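Wertstoffe im Büro richtig trennen: Anleitung für Tisch- und Besprechungsbereiche

Geltungsbereich: alle Standorte der Fundura-Verwaltung einschließlich der Teeküchen im Haus Merance

Die folgende Anleitung beschreibt die Vorsortierung kleiner Abfälle direkt am Tisch. Sie ersetzt nicht die Sammelbehälter auf den Fluren, sondern erleichtert deren sortenreine Befüllung. Für die Durchführung sind nach Besprechungen mit bis zu 12 Personen wenige Minuten einzuplanen.

Benötigt werden zwei offene Becher in unterschiedlichen Farben. Geeignet sind Pappbecher, die bereits im Haus vorhanden sind.

1. Tischfläche freiräumen. Unterlagen und Geräte, die nicht zum Abfall gehören, sind vorher zu entfernen.

2. Becher nebeneinander am hinteren Tischrand aufstellen. Zwischen beiden soll ein Abstand bleiben, damit sie einzeln gegriffen werden können.

3. Jedem Becher eine Fraktion zuordnen. Im Haus Merance gilt: grauer Becher für leere Kleinflaschen und Verpackungsreste, gelber Becher für Kleinteile, die gesondert geprüft werden.

4. Flaschen vollständig entleeren und mit aufgeschraubtem Deckel einlegen.

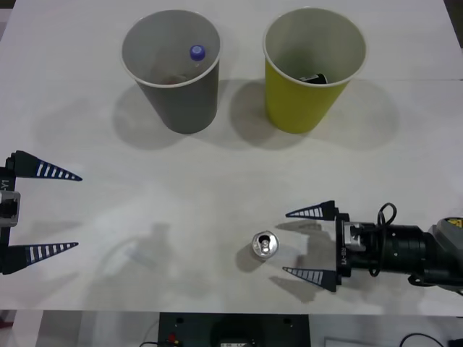
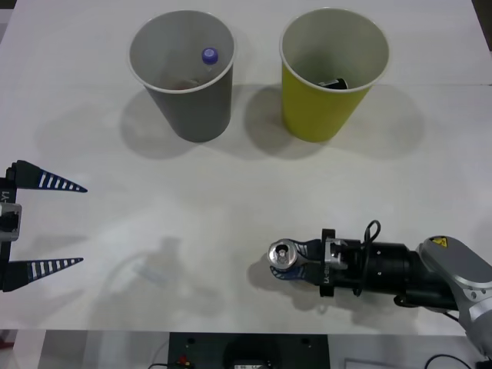 Zwei Becher auf weißer Tischfläche; im jeweils linken, grauen Becher eine durchsichtige Flasche mit Schraubdeckel.

5. Getränkedosen gehören in keinen der beiden Becher. Sie werden leer gesammelt und in den Dosenbehälter auf dem Flur gegeben. Pfandgebinde dürfen nicht zerdrückt werden.

6. Becher höchstens bis zum Rand füllen. Bei größeren Mengen ist der 30-Liter-Behälter der Teeküche zu verwenden.

7. Inhalt getrennt in die Flurbehälter überführen. Saubere Becher können erneut eingesetzt werden, verschmutzte sind im Restmüll zu entsorgen.

Batterien, Tonerreste und zerbrochenes Glas sind von der Vorsortierung ausgeschlossen und in Raum 236 abzugeben. Die Annahme ist dienstags geöffnet.

Ersatzbecher können über das Bestellportal Helmy in Gebinden zu 200 Stück angefordert werden. Für den Standort Mundov gilt bis auf Weiteres die dortige Farbzuordnung.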